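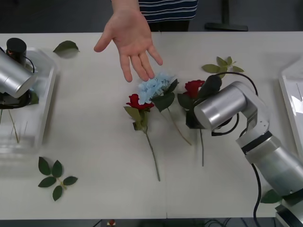

Faux hydrangeas for a February wedding – worth it?

mehwish_k
28/11/2024
I'm doing the tables for my cousin's wedding in February and real hydrangeas are out of budget. I've priced up 480 artificial stems from Zellier. Has anyone used theirs? I'm mainly worried about them looking shiny in evening light.
Mehwish Kiani

hedgerow_jo
Used Zellier for a christening. The heads are fine, the leaves less so. They come very flat and all the same green. I took most of them off and put in ivy from the garden. 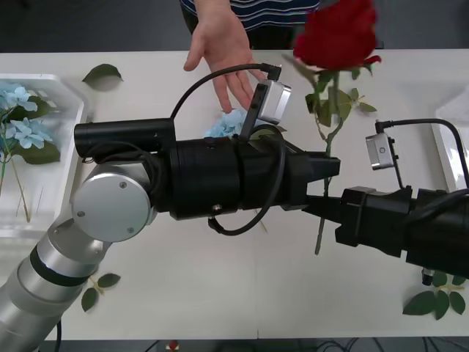
Same with the stems, which are far too straight out of the box. Bend them a little before you start arranging.

chantelle.f
I disagree about taking the leaves off. A hydrangea with no leaves looks like a pom-pom on a stick. Leave 2 on each stem and steam them first. I hold mine over the kettle for 30 seconds and then shape them by hand – mind your fingers.

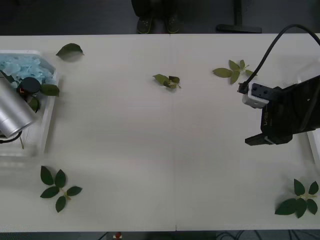
Leaves on the table, tray on the left

The Bakos ones are better if you can stretch to them. Matt finish, no glitter.
Chantelle Fourie

oldpotshed
Bakos have gone up a lot. And I wouldn't steam anything held together with glue. I lost half a garland that way.

chantelle.f
Never had one come apart, but I've only used Bakos. Try a spare first.

mehwish_k
Thanks all. I'll order a few from each before I commit. What are people putting them in? The venue has low round tables and my aunt wants everyone to be able to see across.

hedgerow_jo
Squat jars. I had the Troltus ones, wide neck, heavy enough not to tip. Cut the stems short with wire cutters, as kitchen scissors won't do it.

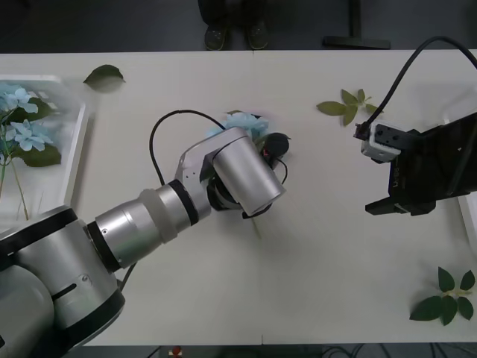
White tabletop, from above

oldpotshed
Troltus necks are too wide for single stems, they flop to one side. Stenar do a narrower one. Or put a grid of clear tape over the top.

mehwish_k
Tape I've got. Will report back when the samples come.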